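Parallel jaw or three-finger for kitchen tasks in sim?
Posted by IsmaelArruda, 2022-08-07
14 replies · 3 shares

We have two candidate grippers for the kitchen work and I have to pick one before we order hardware. One is the Goltley parallel jaw, the other is the Moura three-finger. Both have decent sim models. The arms are settled and so is the controller (Volto), so please don't tell me to change those.

I ran 72 trials with each on the same task, a bowl out of the rack and onto the counter. The Goltley failed 12 times and the Moura failed 3 times. On paper that settles it, but the Moura costs a lot more and takes much longer per pick, and I don't trust the overhead camera results for either of them.
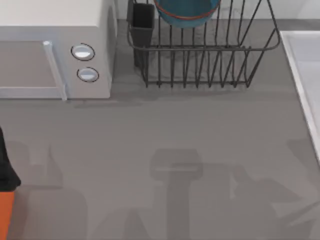

Camera placement is probably half of my problem. I have it looking straight down over the counter, which is fine for working out where to set a thing down, and poor for seeing how the fingers meet a rim. With the arms held back, most of what the camera gets of them is shadow on the worktop, and the teal bowl in the rack runs out of the top of the view. I could move the camera back towards the rack but then I lose more of the near side, where the handover is meant to happen. So before I spend money, does anyone have numbers for either gripper on thin rims and door handles?

scamenzind wrote:
I'd go with the Goltley. 12 out of 72 isn't bad for a first pass with default contact settings. What friction value are you using on the pads? The model ships with it set far too low. We raised it in May and most of our slips on bowls went away.

IsmaelArruda wrote:
Default. I didn't touch it on either gripper so that the comparison was fair.

scamenzind wrote:
It isn't fair if one of the defaults is wrong. Measure the real pads or ask Goltley for the figure, then run it again.

rackandpinion wrote:
Disagree with Severin. If you start tuning friction until the cheap one wins, you'll get a nasty surprise on the bench. We bought parallel jaws after a good run in sim and spent weeks putting rubber on them. The three-finger centres itself on round things and that matters more than anything you set in a config file.

scamenzind wrote:
I said measure it. I didn't say tune it until it wins.

rackandpinion wrote:
Fair enough, I read that too quickly. I'd still buy the Moura.

lowtorque wrote:
Nobody has mentioned the microwave. That long upright handle suits a parallel jaw very well. You close on it from the front and pull. With the Moura you have to think about where the third finger goes, and on ours it kept touching the door before the other two had closed.

IsmaelArruda wrote:
That's useful, thanks. The door is the next task on my list. Was that the short or the long fingertips?

lowtorque wrote:
Long. I haven't tried the short ones. They might clear it.

p_hexley wrote:
On the camera, leave the top one where it is and add a wrist camera. We use the Rarnell one on a bracket set at 46 degrees and it can see both fingertips right up to contact. The top view alone was never enough for us. The policy would get to the correct place and then close early.

rackandpinion wrote:
The wrist camera is fine until the bowl fills the whole view. Then you're blind at the worst moment. I'd put a fixed one at the side.

p_hexley wrote:
Not with the wide lens. And a side camera gets blocked by the second arm as soon as both are working.

lowtorque wrote:
Another thing to check is the shadows. If you train with them baked in at one light position, the real kitchen will look very different. Move the light between episodes. It costs nothing in sim and it made more difference for us than the gripper did.

IsmaelArruda wrote:
The light is fixed at present. I'll randomise it, add a wrist camera and ask Goltley for the pad figure, then run both grippers again with the door included. I'll keep the top camera where it is for now so I can compare with the old runs.

scamenzind wrote:
Change them one at a time or you won't know which one helped.

IsmaelArruda wrote:
Yes. Friction first, then the light, then the camera. I'll post the table in this thread when the first set has finished.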